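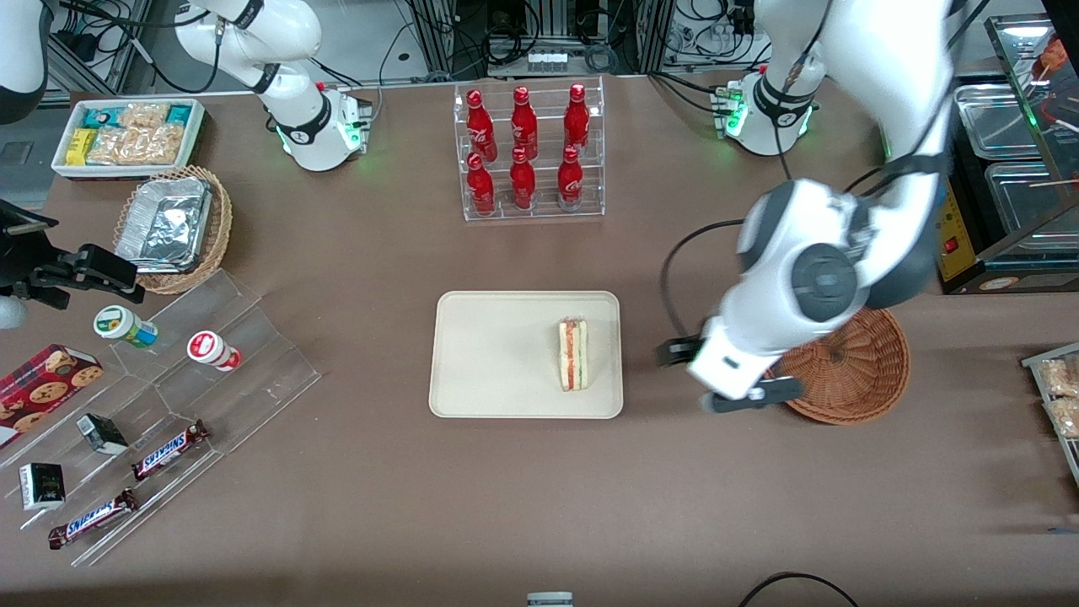 Plateau de service Stunari, beige, rectangulaire

Réf. 229 — En stock — 20 € pièce, 50 € les trois

Je vends ce plateau depuis le mois d'août et c'est celui que je garde pour moi, alors autant vous en parler comme à une copine ! Je cherchais quelque chose de simple pour le coin goûter de la boutique, un plateau qu'on puisse laisser sur la table toute la journée sans qu'il jure avec le reste. Le beige passe partout, et sur une table brune je le trouve franchement joli (le blanc, je trouvais ça un peu cantine).

Les coins sont arrondis, le bord est relevé, et c'est surtout ça qui m'a plu. Quand je porte un sandwich et que je me fais arrêter trois fois entre la cuisine et la salle, rien ne file par terre. Un sandwich triangle posé debout sur sa tranche tient très bien dessus, avec toute la place qu'il faut autour pour une serviette, un fruit, un petit paquet de biscuits.

Chez moi il vit au milieu d'un vrai petit buffet : les bouteilles de Coca-Cola rouges sur leur présentoir transparent à deux niveaux, les sachets à grignoter dans un plateau blanc, et une corbeille ronde en osier pour la barquette en alu. On me demande souvent si je vends aussi la corbeille — non, désolée, seulement les plateaux et, quand Birkano m'en livre, les présentoirs.

Côté pratique, il pèse 800 grammes. Je le lave à la main avec une éponge douce et je l'essuie tout de suite. Je n'ai jamais essayé le lave-vaisselle, donc je ne vous promets rien là-dessus ! Évitez aussi d'y poser une casserole qui sort du feu.

J'avais le modèle Prosititz avant, plus petit, sans rebord. Il est encore au catalogue pour celles et ceux qui veulent juste y mettre une tasse, mais pour un vrai casse-croûte prenez celui-ci.

Envoi sous deux jours ouvrés, retrait possible à la boutique Bagheri (passez un petit message avant, je ne suis pas toujours derrière le comptoir). Si vous en prenez plusieurs, dites-le-moi dans la commande et je les emballe séparément.

Fiche mise à jour le 17 avril 2021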